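Abelardo Quintero
April

OK so I'm packing for Citville and I have opinions, and you're all going to hear them because my suitcase can't talk back. Thread!

First, the trip. It's 12 days, one carry-on, and the weather over there can't make up its mind. Mornings are sweater mornings, afternoons are T-shirt afternoons, and then at 7pm the wind shows up and everybody in a T-shirt regrets it.

So I pack layers. I used to pack outfits (this top with those pants, that shirt with those other pants) and I'd end up wearing the same thing five days straight while the outfits sat there folded and smug.

Now I pack by color. I pick a few soft things that don't fight with each other, throw in one loud one, and I'm done picking. Well, mostly done. I went back to the closet more than once, I'm human.

Rigoberto Huanca asked me why I always start by dumping everything in a heap. Because it works, Rigo! If it stays in the drawer I tell myself it's "just one more." If it's all in a heap in front of me I can see I'm being ridiculous.

Also a heap tells you about color way faster than a stack does. In a stack you only see edges. In a heap everything leans on everything else and you know right away what belongs.

The pink ribbed knit is the star this time, it goes with everything, I'd wear it to a wedding if they let me. Red is the loud one.

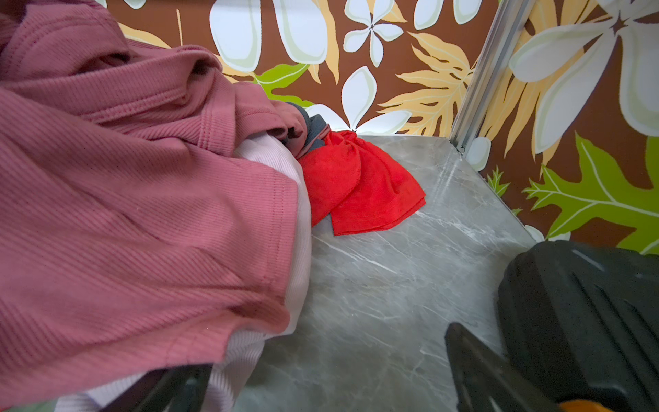
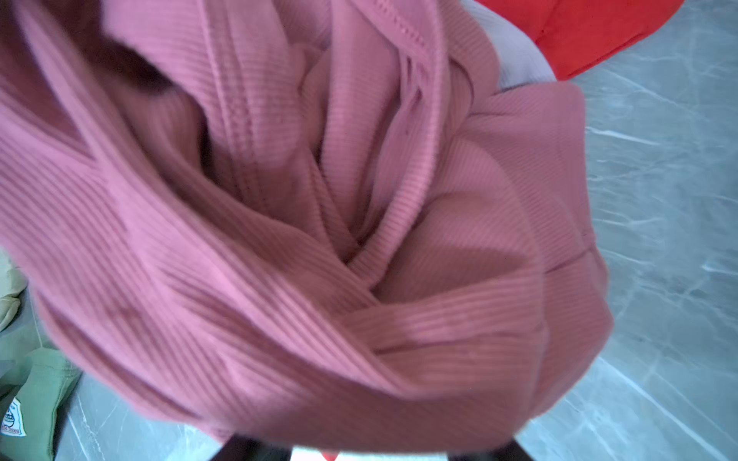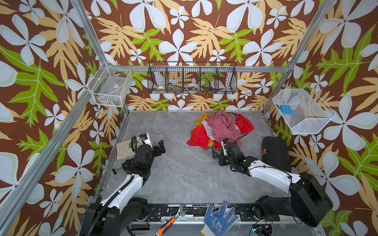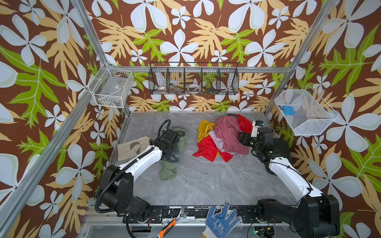
Pink and red together, I will defend it to anyone.

Now, ribbed knits. Someone in my replies last month told me to roll them, and I love you, but please don't roll them tight. Mine came out of a tight roll once with a crease across the front like a seat belt and it stayed there for 2 days.

What I do is fold the sleeves in, fold it in thirds with the ribs running the long way, and lay it on the very top of the bag. Nothing heavy goes on it. It's a bit of a space hog and I've made my peace with that.

Pulling it on in the airport bathroom because the plane is freezing is a whole separate skill and I haven't mastered it.

Red stuff: wash it by itself before a trip. I mean it. I once had a red shirt and a white towel get friendly in a hotel sink and I paid for that towel — it was not a cheap hotel and it was not a cheap towel.

A friend swears by Tuvum, the little sheets you tear up and throw in the sink. I've tried them, they're fine, they smell like a dentist's office. I still bring them because liquid soap has leaked on me and I'm never going through that again.

Cubes! People always ask about cubes. I have a set from Saranow, the medium ones, and I use them for underwear, socks and anything that's going to wander. Sweaters don't go in cubes at my house. They come out looking like bricks.

The zipper on the smallest one is already sticking, so I rubbed a candle on it. Works great, smells like vanilla, no complaints.

Before somebody asks about the print with the big white flowers on the brown: the pattern is called Ñahui, and yes I know it's a lot. I wanted a lot! I lived with beige walls for years and I felt like I was living inside an oatmeal box.

The lime leaves are the part that sold me. Take those out and it's a nice grown-up floral. Leave them in and it's a party.

It was $27 a roll on clearance and I bought more than I needed. I've got leftovers in the hall closet and I've started lining drawers with them. The sock drawer looks incredible. The socks don't deserve it.

The gray marble pattern next to it was the right call too, I went back and forth on plain white for weeks. White would've been fighting with the flowers. The gray just kind of sits there and lets the flowers talk.

It's also a great color for sorting clothes on, because everything shows up against it. Dark socks, light tees, the sad beige thing I keep saying I'll donate. You can't lose anything on it.

Wire baskets are for the small junk. I had closed bins before and I'd forget what was in them, then buy the same thing again. I own so much tape. Please don't send me tape.

Back to packing! Shoes: one pair on my feet, one in the bag, stuffed with socks. I tried going with just the one pair last time and then it rained, and I spent an evening drying my sneakers with a hotel hair dryer and missed dinner.

Toiletries are the last thing in and the first thing out. They live in the outside pocket. If yours doesn't have an outside pocket, put them right under the lid and learn to repack fast while a line of people sighs at you.

Weigh the bag the night before. I got charged once, and with the second bag I'd brought "just in case" it came to 200 bucks, and that's when I became a carry-on person. Nothing converts you like a fee.

Still undecided: the yellow. It's cheerful and it's soft and I never once reach for it. Rigo says take it, it'll look good in photos. Rigo also packed a blazer for a camping trip, so I'm weighing that.

Update, 11pm: the yellow is coming. It was getting cold feet or I was, not sure which.

If you've been to Citville in April tell me where to eat, I like soup and I don't like waiting. And if you've got a trick for folding knits that takes up less room, I'm listening, the lid is not closing great.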